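Drarkham
2021-03-23

Thread on moiré and color bleed in printed patchwork tablecloths, or why adjacent squares of similar hue give you so much trouble in a repeat pattern. Long one.

1/ The job is a diamond-set patchwork, squares only, no borders. Client is Wurnitz, who sell table linens. They want 1249 units in the first run. Fabric is a plain-weave cotton, medium weight, reactive inks.

2/ First issue is hue spacing. If two neighboring squares sit close together on the color wheel, the eye merges them at normal table distance. You lose the grid and get blobs. Mint next to turquoise is the usual offender. Lime next to yellow is second.

3/ The screen hides this. A backlit display has more contrast than ink on cotton, so a pair that separates well in the file can close up on cloth. I now proof every neighboring pair as a strip before I lay out the full repeat.

4/ Strip proofs are cheap. Two squares, one shared edge, printed at full size. Wash once, dry flat, look at it from six feet. If you have to search for the edge, change one of the colors.

5/ What to change: lightness first, hue second, saturation last. A small lightness step survives washing. A small saturation step often does not, as the brighter ink tends to drop first.

6/ Cool-to-warm mix:
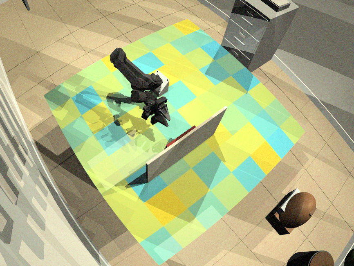 Yellow, lime, mint, turquoise, blue and orange squares, set on the diagonal. Render.

7/ Orange does a lot of work in a set like that. One warm square among greens and blues fixes the position of everything near it. Use too many and the cloth reads as orange with some green on it. I keep it under one in eight.

8/ Second issue is placement. True random is bad. It clumps. Generate a random layout, then reject any layout where a color touches itself along an edge. Corner contact is fine.

9/ I run 2000 candidate layouts and score them for clumping. The top few go to Wurnitz as flat drawings. They pick one. This takes less time than arguing over a single hand-made layout.

10/ Third issue is the edge. On a diagonal set the corners of the cloth get a lot of attention, especially when they hang off the table. Choose corner colors by hand. Let the script do the middle.

11/ Fourth issue is bleed at the seam line. These are printed squares, so there is no real seam, and two wet inks meet. On this cotton I leave a hairline gap in the file. The ink spreads enough to close it.

12/ If you skip the gap, yellow next to blue gives you a thin green line. On a cloth that already has green in it, people read that as a mistake in the cutting.

13/ Someone asked about thread count. Higher is not automatically better here. Very smooth cloth lets the ink travel sideways. The Arnutik cotton is a little coarser than what I used before and it holds an edge better.

14/ Shrinkage: measure both directions. Ours pulled in more along the length, which turns squares into slightly short rectangles. Stretch the file to compensate. Check it again whenever the mill changes the roll.

15/ Moiré, as promised. It shows up in the product photos when the weave lines up with the sensor grid. Turn the cloth a few degrees or move the camera back. Fixing it in software softens the color edges you just spent weeks on.

16/ Strips for the June colors go out next. Darker green is on trial as a corner color. Will post the wash results under this thread.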